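Site visit: Hendriks workshop, Odden
2/1/24

The purpose of the visit was to settle the equipment list for the Gevel sorting cell before the budget closes. Hendriks tests on drinks cans and open-front bins, and we asked for the same at Plernport.
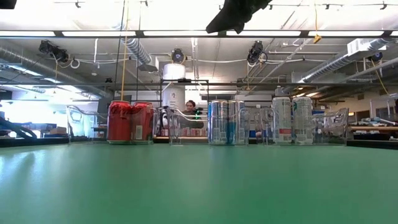 Cans and clear bins along the back of the green table.

Bins are quoted at 339 for the full set. The two arms are priced separately, at 1,811 and 1,761, the difference being in the mounting parts. Cameras and cabling are extra and were not itemised. We have asked for a written figure.
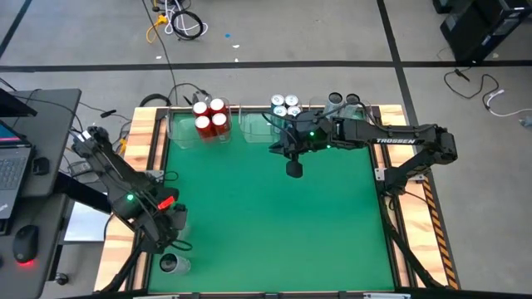 Delivery is up to 70 days from order, so an order placed after the November review would miss the year end. Floor space also needs checking: the cell takes a desk and laptop beside the table, and our bay plan allows for neither. Spare grippers should go on the same order. The service contract can wait until the second quote arrives.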